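Forum > Zoos and wildlife parks > Printhorpe
Thread: Tamarins moving to the old parrot house

Ebere Olatunji
Does anyone know when the cotton-top tamarins will be back on show at Printhorpe? I went in November with my nephew and the whole run by the café was boarded off. The sign said they were being moved to the old parrot house but gave no date. The map they hand out at the gate still shows them in the old place.

My nephew had only really come for the babies, so we ended up at the otters for an hour, and those were asleep.
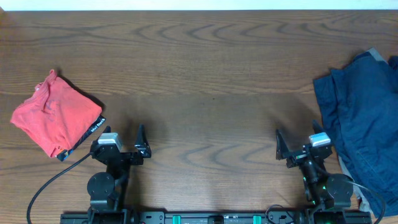 Olumide Etim
They told members it would be spring. The parrot house needed a new roof and the heating was never good enough for small monkeys. I asked at the desk and all 5 are in the off-show area behind the reptile building, both young ones included.

Fatima Babalola
It was in the members' email as well, but right at the bottom. I think they should have put it on the ticket page. Adult membership is £80 now and people do plan trips around one animal.

Adebayo Olatunji
I don't agree with that. If they listed every animal that was off show on a given day the ticket page would never end. Animals get moved, they get ill, they have young. You pay to get into the park, you don't pay to see one species.

Fatima Babalola
A closure that runs for months is different from an animal having a bad day. Rinberg puts a list by the booking button and it's four lines long.

Adebayo Olatunji
Rinberg is a quarter of the size.

Abimbola Abubakar
I've followed this group since they came over from Caltetti, so I can add a bit. The parents arrived as a pair and the first young were born in the run by the café. That run was always a poor spot. It gets the noise from the terrace and the birds used to sit along the top bar and steal the fruit. The female would stay in the back box until the café shut.
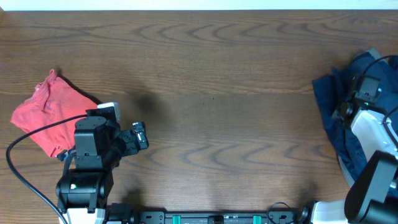
The parrot house is much quieter and it has height, which the old run never had. The plans were pinned up in the education room last year. There is a planted indoor area, a tunnel over the path, and an outdoor part on the south side. The public only get to stand on one side of the glass, so there will be moaning about the view. I would still take that if it means the female comes out in the daytime.

Ebere Olatunji
Thanks, that's helpful. Is the tunnel the mesh sort that goes over your head? He'd like that.

Abimbola Abubakar
Yes, mesh, same as the squirrel monkeys have.

Olumide Etim
One correction. The tunnel was in the first plans, but it was taken out when the roof cost more than expected. The planning notice I saw, number 496, has no tunnel on it.

Abimbola Abubakar
Was that 496 or 495? 495 was the parrot house and 496 was the bin store, as far as I remember. I'll look when I'm next in.

Olumide Etim
Could be I've mixed them up. I'll look too.
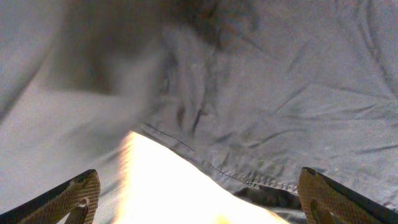 On the indoor part, I did get a proper answer. The keeper said the nest boxes are going in first and the planting last, so the monkeys can't strip it before it takes. They are also collecting old cloth for the primate section, for bedding and for hiding food in. Plain stuff with no print on it, so a soft grey-blue piece with a bit of fuzz to it like that one would do nicely, and it doesn't need folding. Wash it without scent and hand it in at the Olaniyan gate before 4pm. No zips, buttons or elastic.

Fatima Babalola
Do they take towels? I have a cupboard full.

Olumide Etim
Not for the tamarins, the loops catch their claws. The big animals' section took mine.

Ebere Olatunji
I'll ring before we come next time and ask if they're out. If anyone is there sooner and sees the boards down, please post.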